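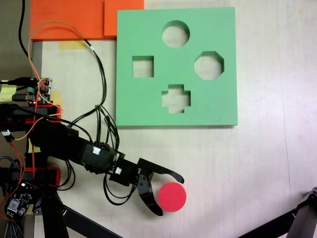

Shape sorter bench, gripper open, red cylinder not yet picked up.

Home > Support > Tickets > Arm behavior > My tickets

Filed under: Pick and place / Waiting on customer

Opened by: Senthil Chacko
Product: Omeck arm controller, Clurnatard planner

Summary: arm is asked to tidy up. Arm considers it.

The job is the one any toddler gets: put the foam piece through the round hole in the green board. On the September build it managed this on 1,807 of 3,188 tries. The rest ended with the cylinder tipped on its side, or parked politely next to the hole with the job reported as done. My sales deck says "household ready." I would like to know whose household.

Tried so far:
- Re-zeroed the wrist. No change.
- Slowed the approach by half. Same misses, longer wait.
- Reseated the wrist cable. Two good hours, then back to normal.
- Rolled back the planner. It now misses to the left.

Ondport support replied at 4:10 p.m. asking if the table was level. It is. They then asked for 2,000 more cycles with logging on, and those are running.

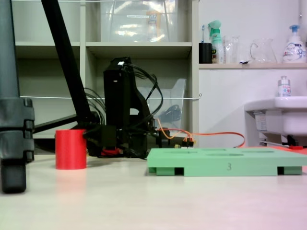 The next item on the customer's list is clearing cups, and after that wiping down a sink. I have told them cups, maybe, if the cup stays upright and they aren't in a hurry. I haven't brought up the sink.

Update: log shows the gripper closing before the arm has finished coming down. Added a short delay at the bottom of the move. Better over lunch. Leaving the ticket open, as I have been here before.

Status: Open
Priority: Normal (I picked High)

Related tickets
- Goicoechea gripper drops towels, then folds nothing
- Planner reports success with empty fingers
- Log file stops at line 3,544
- Arm will not release sponge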